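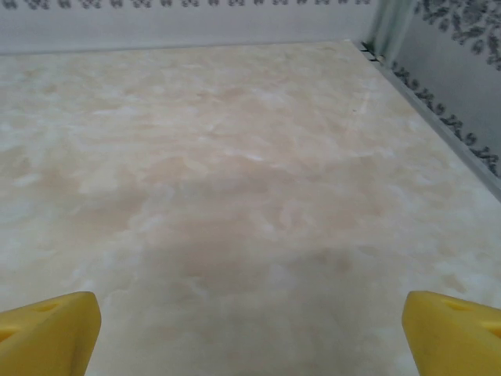

Última atualização: fevereiro

Janaka Sarkar cuida da célula de dois braços da Vestolis e fala dela com um entusiasmo que contagia. Quando lhe pergunto por onde começa a manhã, nem me deixa acabar: "Pelos dedos! Sempre pelos dedos. São de plástico amarelo, baratos de fazer, e é neles que se vê primeiro se alguma coisa anda mal."

Os dedos são trocados a cada 700 ciclos, conta ela, e o jogo novo leva 11 minutos a montar (já levou bem mais, nos primeiros tempos). Depois vem o trilho. Os dois braços estão fixados ao mesmo perfil de alumínio, e um parafuso mal apertado de um lado acaba por se notar no outro. "Eu aperto, o Farzad confere. Depois trocamos", diz Janaka.

Farzad Zamani trata dos cabos e das placas. Explica que deixa sempre folga junto ao cotovelo, até 2 centímetros, e que prefere ver o cabo a pender um pouco do que esticado. "Um cabo esticado avisa tarde demais", comenta. Guarda num caderno todas as avarias desde a montagem, e a última entrada tem o número 232. Mostra-mo com evidente orgulho!

Para acertar os dois braços um com o outro, usam uma latinha com um desenho que lembra a "Noite Estrelada", de Van Gogh. Fica pousada no meio do piso e as duas garras aproximam-se dela, uma de cada lado. "É pequena, tem fecho, tem arestas. Se chegamos bem à lata, chegamos bem a quase tudo", garante Janaka.
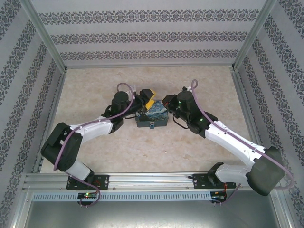 O que vem a seguir

Farzad quer refazer a passagem dos cabos por baixo do trilho. Janaka anda a desenhar dedos mais estreitos, com o nome provisório de Paltmont, e espera montar o primeiro par ainda antes da primavera. "Já tenho três versões na gaveta", diz, e vai buscá-las.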